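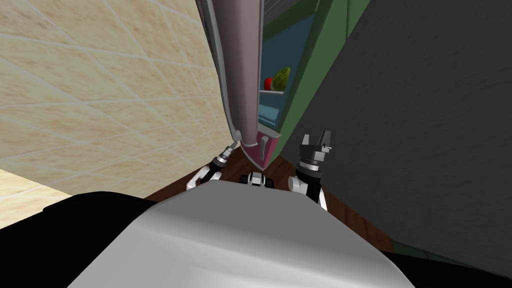 Re: [jidmont-parents] School nurse and the midday dose

From: Shuk-fan Peng
To: jidmont-parents list

Replying to the whole list since three people wrote to me off-list with the same question after this went out:

> Our son is in second grade and starts a lunchtime dose next
> week. He has been on a long-acting pill in the morning, but it
> wears off before math and his doctor wants to add a small
> short-acting one at noon. The front office gave me a form and
> told me the nurse is only in the building part of the day. Who
> gives it to him when she's out? Also he is embarrassed about
> being called out of class. Did anyone find a way around that?
> And do I send the bottle in his backpack or bring it myself?
> Thanks for any help.

We did this for two years at Vestby Elementary, so I can tell you how it worked for us. Check with your own school on the details because the buildings don't all do it the same way.

The form. There are two pages and the second one has to be signed by the doctor. The office will take page one without page two and not say anything, and then you get a call the first day that they can't give the medicine. Ask your doctor's office to fax page two straight to the school and then phone the school to check that it came. Ours sat in a tray for 6 days. The form is only good for the school year, so you do it all over again in the fall, and again any time the dose changes, even by a little.

The bottle. Bring it yourself. They will not take it from a child, and a stimulant should not be riding around in a backpack anyway. It has to be in a pharmacy bottle with his name and the current dose on the label. Ask the pharmacist to split the prescription into two labeled bottles, one for home and one for school. They did this for us at no charge, but they need to know when you drop off the prescription. They couldn't do it after it was filled. At the school you and the nurse count the pills together and both sign the log. Plan on ten minutes. At the end of the year you have to pick up whatever is left or they destroy it.

When the nurse is out. At Vestby it was the health aide, and if she was out too it was one of the two office secretaries who had taken the district training. Ask for the names. I also asked to have a note on the log that they call me if he hasn't come by 12:30. My son missed four doses in the first month because there was a substitute teacher and no one told her. After the note went on he missed one.

Being called out. This was the hard part for us too. The first few weeks they used the intercom and he hated it so much that he told me he had taken it when he hadn't. What fixed it was moving the time. His class walked past the office on the way to lunch, so he stepped out of line, took it, and caught up at the lunch tables. Two or three other kids were doing the same thing. The teacher was glad to set it up, but I had to ask. She assumed the intercom was the rule.

Lunch itself. If your son loses his appetite on the morning dose, see whether he eats better right before the noon one or after. Mine would eat a real lunch only if he had most of it first, so in third grade we moved the pill to the end of lunch with the doctor's okay. You will need a new form for that (see above). I gave up on sandwiches and sent a thermos of noodles and a yogurt drink. Supper got late at our house and a second supper at bedtime became normal.

Afternoons. Watch for the time it wears off. For us that was the bus ride home, and the first week was rough. The doctor adjusted it once I could tell her the times, so write them down. I used a plain notebook, one line a day: time taken, lunch eaten or not, mood at 4:00, time asleep. She said it was more use to her than the rating scales.

One more thing. If your school offers you a 504 meeting, take it, and ask that the medication time be written into the plan. Then it carries over when the teacher changes in the middle of the year.

I have a blank copy of the notebook page if anyone wants it. Write to me directly, since the list strips attachments. I'm slow to answer in October but I will get to it.

Shuk-fan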